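About Tutura

Tutura is an independent centre for good practice in two-armed robot handling. We write bench rules, train operating staff and review the daily work of laboratories across the region.
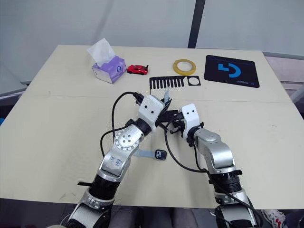 Our purpose

The centre was established to give small robotics laboratories a common code of conduct for tabletop work. Published safety standards deal thoroughly with the industrial cell – they offer less guidance on two arms sharing one table with household goods.

The Burkero Code

Our principal publication, the Burkero Code, contains 41 rules in four parts: the bench, the arms, the operator and the record. Under the Code, grippers may meet only at reduced speed. Cable loops are checked through the full reach of each arm before a session begins. The operator keeps one hand free for the stop control whenever a colleague is within reach of the table.

Membership and training

Fourteen laboratories have adopted the Code. Staff complete the Mengal induction prior to unsupervised operation and renew it each July. Sites are reviewed by assessors from outside their own organisation, and findings are shared with all members.

Enquiries concerning membership should be directed to our Ikel office, which also holds printed copies of the Code.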